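zotwood-tips
Wrist and overhead recordings from the toy kitchen, plus the scripts I used to compare two sets of gripper fingertips and two camera setups

What's in here

I wanted to know whether swapping fingertips would do more for my pick success than swapping cameras, and I'd been arguing about it with myself for most of August, so I finally recorded enough to stop guessing. The repo has 346 episodes on one table with one arm. Two fingertip sets (I call them Gasix and Muddale, after the molds they came out of), and two cameras, one at the wrist and one looking straight down.

Last cleaned up Sep 4, 2021. If you pulled it before then, please pull again, the old index file had the fingertip labels swapped for one whole folder. Sorry!

The table

The toys sit on a white tabletop with the toaster oven on the right and everything else mostly to the left of it: bowl, plate, colander, the fruit, a ketchup bottle. I shuffle the small stuff between episodes and leave the big stuff alone unless the arm knocks it. The arm likes to block its own view from overhead, so don't be surprised when half a dish goes missing under it.

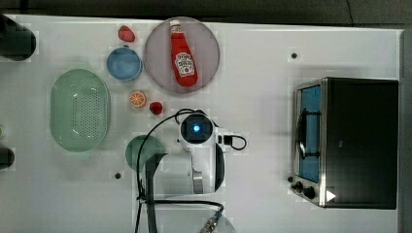

Overhead view, arm in from the bottom, ketchup bottle on the plate.

The ketchup bottle was my favorite test and also the most annoying one. The Muddale tips are softer and I figured they'd win easily. Nope. They gripped fine but let the bottle roll in the fingers on the way up, and then it went down on the plate at some silly angle. The Gasix tips are stiffer and held it straighter, but they were much pickier about where you closed them. Strawberries were the other way around (Muddale all day long).

Of the 346 episodes, 78 are marked as failed. I kept them in. Please don't filter them out before you look at them, a lot of them are near misses and they're the most useful part if you're training anything that has to recover from a bad grasp.

The wrist camera

OK, so the wrist stream. It's heavily compressed. I ran it through the controller's own encoder to keep the delay down, and you pay for it whenever things move fast: blocky edges along the white areas, soft fruit, and not a lot of detail on dark backgrounds. The banana is still easy enough to make out, because pale yellow on near-black is about as kind as it gets.

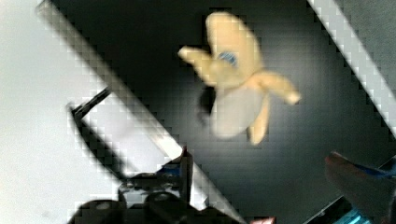

-- Younis

A few things I'd want to know before using the wrist files:

The fingers are always somewhere in the bottom part of the picture. I mask them in prep_wrist.py, but the mask is hand drawn and a bit generous.

Exposure is locked. White bits of the table can get pretty bright.

There are 2561 hand-labeled stills in labels/, split between wrist and overhead. Boxes only, no outlines. In the blurry ones I boxed what I could see and left it at that.

The overhead camera

Much calmer. Less motion, cleaner edges, and it sees nearly everything when the arm is off to one side. It's the one I'd start with if you only want to find objects and don't care about the last inch of the grasp. The colander holes are a nice quick check on focus, and the peg holes in the table are handy for lining up one day's recordings with another's.
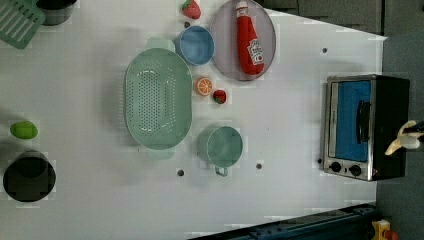 Known problems

21 episodes have a gap in the wrist stream where the cable got tugged. They're listed in gaps.txt and the loader skips them unless you pass --keep-gaps.

Timestamps on the two cameras drift apart in long episodes. sync.py fixes most of it. It's slow and I haven't gotten around to making it faster.

Gripper force is logged as motor current, so don't read it as newtons. I did that for a week and got very excited over nothing.

The fingertips wore down as I went and I didn't track it, so be careful comparing early Muddale runs with late ones.

Getting started

Unzip everything into data/, run check.py, then open compare.py and change the two folder names at the top. The plots land in out/. If check.py complains about a missing index, you've got the old version, see above.

Use it for whatever you like, and if you try a third kind of fingertip on the ketchup bottle, open an issue and tell me how it went!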